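Folding bulky knits - what works for you?
Laundry and Clothing Care > Folding and Storage
94 posts in this section

illasine_k
Posted Thu 24 October

I'm putting the heavy sweaters back into rotation and I'd like to settle on one fold before they go on the shelf. Last winter I hung them and the shoulders grew points. In April I packed them flat in a bin and they came out with a hard line across the chest. This year they are going on an open shelf in the bedroom, in stacks.

I fold on the bed. The dresser top is too narrow to take both sleeves, and the bed lets me open the whole thing out first. The one I'm practicing on is a dark green pullover, fuzzy, a bit pilled, and it picks up lint from everything.

What I do now, in order:

1. Lay it face down with the neck away from you and pull both sleeves straight out to the sides. Smooth the shoulders with the flat of your hand. They bunch where the sleeve meets the body, and if you leave that in, it ends up inside the fold.

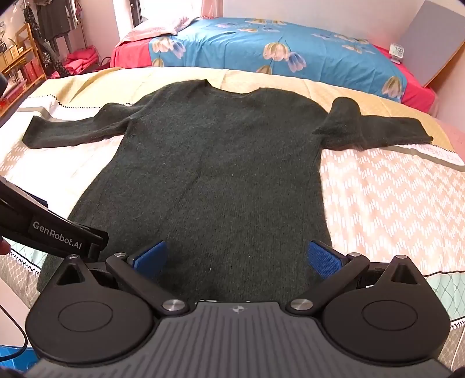 2. Fold one side in to the middle of the back, sleeve and all, then turn the sleeve down so it runs along the body.

3. Same with the other side. The two sleeves should lie next to each other and not on top of each other.

4. Bring the hem up to the collar in thirds. Turn it over.

My problem is step 3. The sleeves are thick and the packet comes out with a hump in the middle, so the stack leans after two or three sweaters. Is there a better way to deal with the sleeves?

gerkthorpe
Reply

Don't put the sleeves inside. Fold the body first, then lay the sleeves across the back in an X and fold the hem up over them. The bulk gets spread over a bigger area.

Also that crease down the middle of the body will only get worse if you bring the edges in to the same spot every time. Move your fold an inch one way or the other.

Parveen Kakakhel
Reply

I disagree about the X. I did it for years and the cuffs always poked out at the sides. On a fine knit it's okay. On anything wool-thick you get two humps where you used to have one.

What I do is fold in half lengthwise, sleeve on sleeve, then angle both sleeves down across the body together and roll from the hem. Rolled sweaters stand up in a drawer and you can see every one of them. I know you said shelf, but I'd think about a drawer or a box on the shelf.

bautista_sews
Reply

Rolling stretches the outside layer. I wouldn't do it with anything heavy.

Parveen Kakakhel
Reply

Mine have been rolled for a long time and the hems are fine. If you roll tight, sure. I roll loosely.

illasine_k
Reply

I tried the X this afternoon. It's flatter than what I had, but Parveen is right about the cuffs. I had to tuck them back under the hem fold to keep the edge straight. I haven't tried rolling and I'm not sure I want to, I don't have a spare drawer.

Next question, since people here seem to have opinions. What do you do with the thick socks? I have knit ones in the same dark green as the sweater and they take up more room than I expected. I used to ball them, one cuff turned over the pair.

kristaps_l
Reply

Never ball thick socks. The cuff that gets turned over goes loose before the other one does and then you have a pair that doesn't match in use.

Lay one on top of the other, toe to the left, fold in half, then in half again if they're long. Stand them up in a shoebox.
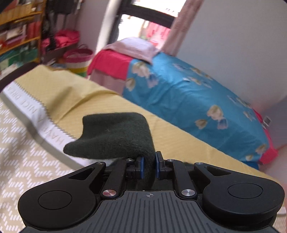
My other suggestion is about where you sort. I used to do everything on one bed and the socks disappeared under the sweaters. Two surfaces fix that. If the room has a second bed, like the one with the flowered blue sheet and the pink towel folded over the end, use that one for small things and keep the first bed for whatever needs to be spread out. Bring the small things over last. A towel on the end of the bed is also a decent place to put down anything that sheds.

gerkthorpe
Reply

Agree on not balling. Disagree on folding twice. A thick sock folded twice doesn't stay folded, it just opens up. Once is enough.

kristaps_l
Reply

Depends on the length. Mine go to the knee.

mindus44
Reply

Reading from the top, I think the hump is coming from the side you start on. I fold face up. With the collar toward you, you can see whether the neckline is lying level, and on a crew neck that tells you if the body is straight. Face down you're guessing. Then I bring the sleeves over the front, put the last fold on the bottom, and the front is on the inside where it doesn't collect dust.

bautista_sews
Reply

Front on the inside means you can't tell which sweater it is in the stack. I have three that are nearly the same blue.

mindus44
Reply

Turn the folded edge out. You see the color and the knit, that's enough for me.

illasine_k
Reply

Okay, I went back and did it face up to compare. I leave one sleeve reaching out at an angle while I straighten the collar, then bring it in. The other thing I noticed is that lint shows a lot more on the front, so I get the lint roller out before I fold and not after. 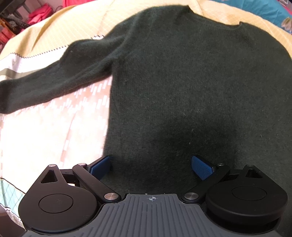

It did come out more even than the face down version. The hump is still there but it's lower, and the stack of sweaters stands up if I alternate the collars, one to the left and the next to the right. I'm going to stay with it for now.

Parveen, I may still try rolling one of the thinner ones and see what it looks like after a couple of weeks.

Parveen Kakakhel
Reply

Try it on a cotton one first. And leave the roll loose, about as firm as a rolled bath towel.

gerkthorpe
Reply

Alternating collars is good advice, I'd forgotten that one. I still say X for the sleeves.

bautista_sews
Reply

Does anyone put paper between them? My mother did and I never knew if it was for the moths or for the creases.

kristaps_l
Reply

Creases, as far as I know. A sheet of tissue inside the last fold keeps the line from setting. For moths I use cedar blocks and I sand them when they stop smelling.

Thread viewed 1,294 times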